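The Case for the Tray: On Small Supplies and Shared Tables

In most institutions the supply closet receives a line in the budget and very little thought after that. Paper goods, cleaning cloths and towels are ordered in bulk, delivered in bulk and stored wherever a door can be closed on them. The system is considered to work as long as the closet is full. I wish to argue that a full closet tells us little about whether people are well served, and that the more useful measure is what can be found on the table, at the moment it is wanted, by a person who did not put it there.

The question came before us at the Pultcombe residence last October, when the household services group reviewed its practices across 16 shared rooms. The review was a modest exercise. Residents and staff were asked where they expected to find six ordinary items, among them a spare roll of toilet paper and a clean cloth. Their answers differed widely. Several long-term residents named places that had not held supplies in years. New arrivals tended to say that they would ask someone, and a fair number admitted that they would wait until someone else had asked first.

It would be easy to treat this as a matter of signage, and the first proposal was indeed for more labels. Labels have their place. A label on a closed door, however, still requires the reader to walk to the door, open it and search a shelf at the back of which the desired article may or may not be standing. A person with wet hands, or a person who moves with difficulty, gains very little from it.

The alternative that I have come to favor is an old one. A tray is set down in a fixed spot on a table in common use, and the article goes on the tray. The tray does not need to be large or handsome. Its whole purpose is to mark a boundary, so that what rests on it is understood to be available and what rests beside it is understood to belong to the ordinary business of the table. 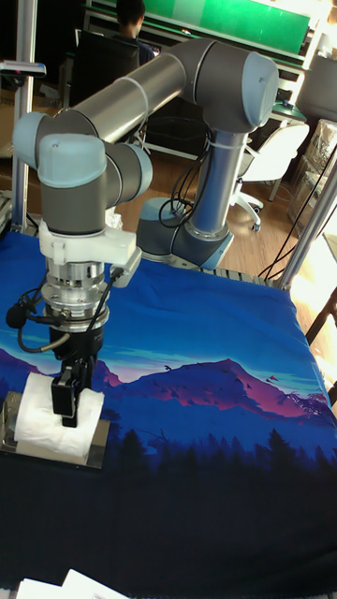

Objections to this arrangement are usually aesthetic. There is a long-standing feeling that household paper ought to be kept out of sight, and that a toilet roll on a table with a good cloth lowers the tone of the room. I respect the feeling, but I do not think it should govern policy. The same rooms display tissues, napkins and paper towels without embarrassment. A toilet roll is a clean paper product until it is used, and a shallow metal tray beneath it gives it a proper place. I would add that a patterned tablecloth, even one printed with mountains, pines and an evening's worth of birds, is more forgiving in this respect than plain white linen. It accepts a variety of objects without making any of them look like an intrusion.

The choice of tray deserves some care. Metal wipes clean quickly and does not hold moisture as a woven basket does. A raised edge, even a thin one, prevents a roll laid on its side from traveling across the table. A reflective surface shows dust and fingerprints plainly, which some regard as a fault. In a shared household I consider it an advantage, for a surface that shows its condition is more likely to be wiped.

Cloths present a harder problem than paper. A roll keeps its form wherever it is placed, while a cloth must be given one. Much institutional guidance on folding was written for hotels and hospital linen rooms, where sheets and towels are stacked by the dozen and an exact edge permits an exact count. Our own manual, adopted from the Sadley guidelines many years ago, devotes 16 pages to folding and specifies the direction in which every edge should face. I have never met a resident who followed it. I have met many who, believing they could not fold correctly, left the cloth in a heap on the nearest chair.

A more generous standard would serve us better. If a cloth has been gathered into a compact shape and set on its tray, the task should be considered done. Creases do no harm to a cloth intended for wiping a table. What matters is that it can be picked up in one motion, that it does not trail over the edge and that it has not been mixed with those waiting to be laundered.

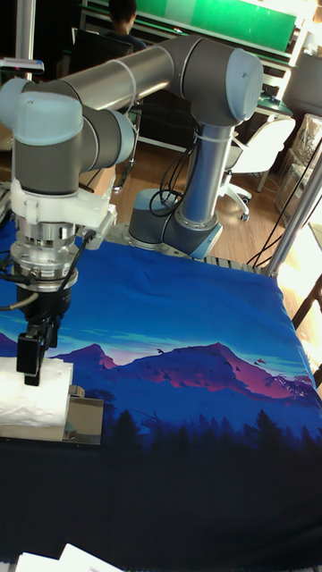

Waltraud Grabner
Director of Household Standards, Agudelo Housing Association
Sep 2, 2025

The distinction between clean and used cloths is the one point on which I would permit no relaxation. A creased clean cloth and a used one can look much alike, and a tray that holds both has lost its meaning. Each shared room should therefore have a second receptacle, different in shape and kept off the table. My colleague Yesenia Chávez has argued that the second receptacle should be introduced before the tray – on the ground that people learn where to put things away more readily than where to find them – and I am persuaded that she is right.

There is also the matter of expense. The association spent $916 last year on replacement storage boxes with fitted lids, supplied by Jamska, and $538 on labels and label holders. Neither sum is alarming. Both, however, were spent on the closet, and the closet was never the place where the difficulty arose. A tray for each of the shared rooms could be bought for less than either amount, and some rooms already possess one that has been serving as a stand for potted plants.

I do not propose that closets be emptied or that bulk purchasing be abandoned. Reserves must be kept somewhere, and a closed door is suitable for reserves. My proposal concerns the single roll and the single cloth that will be needed next. These should be in the open, on a surface of their own, in a place that does not change when the staff rota changes.

The revised household manual will be open for comment until the end of October. I would ask residents and managers to direct their remarks to the section on common tables, where the present text still says only that surfaces are to be kept clear.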